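Kostora: strap and case fit data
by Réka Virág
17/01/2019
2 min read

Kostora is a small table of watch straps and the cases they fit. It covers lug widths, pin types and strap lengths, in one CSV file.
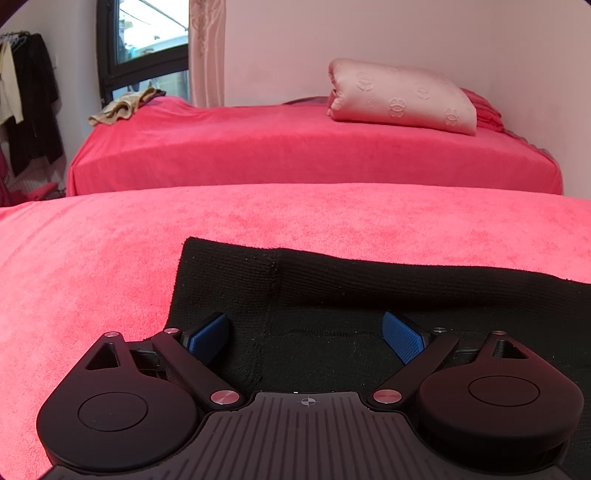
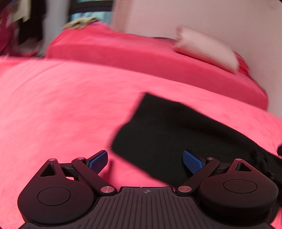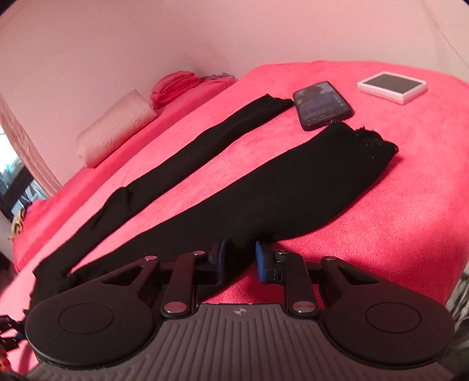

Winnipeg, August

## What's in it

The file has 700 rows, one for each strap and case pair. Widths are in millimetres. Colour is free text, so expect both "grey" and "gray" from older entries. Rows marked `est` were worked out from a seller's listing and not measured.

## Columns

- `strap_id`
- `case_id`
- `lug_mm`
- `pin` (straight, curved, quick release)
- `fit` (yes, no, loose)
- `note`

## Known problems

Six rows have no pin type. Seung-woo Won has the straps and will fill these in when he can. The Prova cases were entered twice under different spellings, and the duplicates are still there. Use the lower `case_id`.

"Loose" means the strap goes on but moves side to side. We didn't agree on this until around 100 rows were done, so treat the early ones with care.

## Changes

Open a pull request with one strap per commit. Please don't re-sort the file. Notes in Magyar are fine, and I'll add the English.

## Licence

CC BY 4.0.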